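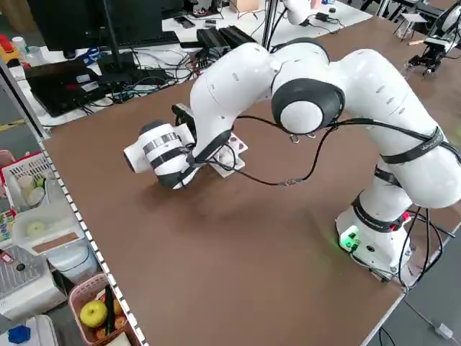
Teriletti: hospital nurse hiring requirements, data card

Version 3, 28 January 2021
Maintainer: Elínborg Arnardóttir
Earlier versions: Heriberto Alvarado, Mavis Sorensen

What's in it

Teriletti is a set of 800 job postings for registered nurses, each labeled for what the posting says about education. We started it to check a claim that gets repeated at every career fair: that hospitals have stopped hiring nurses with a two-year degree. The claim may be right in some places. We wanted to see what the ads say before passing it along again.

The postings come from hospital career pages. None come from job boards, which repost the same opening for months under slightly different titles and would make any count worthless. Version 1 included them. Please don't use version 1.

Files

postings.csv - one row per posting, 800 rows
labels.csv - one row per posting per labeler, before disagreements were settled
recheck.csv - the 74 postings we went back to in July
codebook.txt - definitions and the wording that triggers each label
changes.txt - what moved between versions

Main columns in postings.csv

posting_id: our number, not the hospital's
unit: medical-surgical, emergency, intensive care, operating room, other
degree_label: required, preferred, in_progress, not_mentioned
years_exp: the lowest number of years given, blank if none
new_grad: yes if the ad says new graduates may apply
pay_listed: yes or no
raw_text: the education paragraph as posted, with names and phone numbers removed

How the labels were made

Two people read every posting. Where they disagreed, Jacqueline Ferrand made the call and left a note in labels.csv. Most of the disagreements were over a single phrase, "BSN preferred or willing to obtain." We put it under in_progress only if the ad gives a deadline. Otherwise it goes under preferred. You may not like that rule. The raw text is there so you can apply your own.

Of the 800 postings, 540 are for jobs that involve direct bedside care. If your question is about staff nurses, filter to those first. The rest are case managers, educators, infection control and so on, where a bachelor's degree was expected long before anyone wrote a report about it. Lumping them in pushes the "required" share up, and I suspect that explains part of the figures you see quoted.

What it can't tell you

An ad isn't a hire. "Required" in a posting may be waived by a manager with three open night shifts, and "preferred" may mean that nobody else gets a call back. We have no hiring outcomes at all. Anyone who uses this file to say who gets jobs is guessing.

It isn't a random sample. We took hospitals whose career pages could be read without an account, which leaves out a number of small rural ones. Nursing homes, home health and schools are missing completely.

It says nothing about patient care. There is research on nurse education and outcomes - go read that, and read it carefully. A pile of help-wanted ads won't settle it.

The years_exp column is weak. Some ads ask for one year in the title and two in the body. We took the lower number, and I'm not sure that was the right choice.

The July recheck

Booker Ferreira reopened 74 postings that were still live and compared them with our saved text. Several had changed their education wording without changing the posting date. We kept the original label in postings.csv and put the new wording in recheck.csv. Treat any claim about a trend with suspicion, including ours.

Using it with Wasilewska

The Wasilewska set has 300 postings for licensed practical nurses and uses almost the same column names. Almost. Its "preferred" includes what we call in_progress. Merge those two before you compare, or the gap you find will be one of definitions.

Terms

Free for teaching and research. Credit Teriletti and give the version number. Don't try to trace postings back to individual recruiters.

Corrections

Send the posting_id and the label you think it should have, with the words in raw_text that support it. "This looks wrong" goes to the bottom of the list. Fixes are made in the next version, and the old label stays in changes.txt.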